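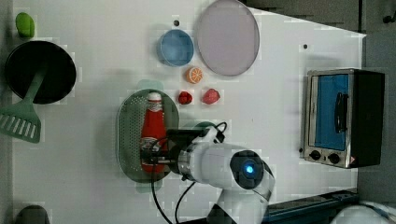
Does an arm on the bench mean fewer people on the shift?

It depends on who resets the table. At Grutbridge we still have 4 people on, same as before, but two of us now spend most of the day putting things back and writing up what the arm did.

khalil_m
OK, but is that a job you wanted? I signed on at Broris to do the sorting by hand and I liked it, you could chat while you worked! Now I watch a gripper and a ketchup bottle and I type notes.

grutbridge_timo
I get that. My back is happier though, and I'm learning stuff I can take to another job. Did they bump your pay at all?

khalil_m
Ha, 50 cents an hour. So, you know, champagne.

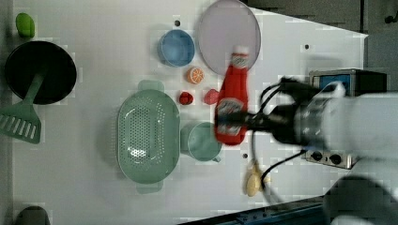 Hannelore Marti

I'm going to disagree with Timo a little. The work got lighter on the back and heavier on the head. You put out the colander, the pan with the spatula, the toy strawberries, and then you have to keep paying attention while something else does the moving. I go home more tired than I did when my own hands were busy.

What I asked my lead for was rotation, 2 hours watching and then a swap to something on your feet.

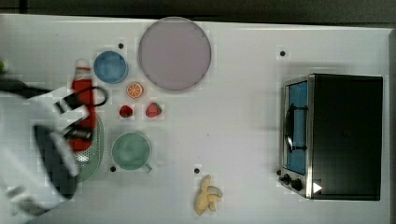
She said fine for August and we'll see after that. So far I like it a lot better, and the notes are better too (mine were getting pretty sloppy by lunch).

konrad_p
Rotation is great if you've got the people for it. We don't. Can you ask her how she worked out the schedule? I'd love to bring that to my boss.

Hannelore Marti
Sure, I'll ask her tomorrow and post it in here.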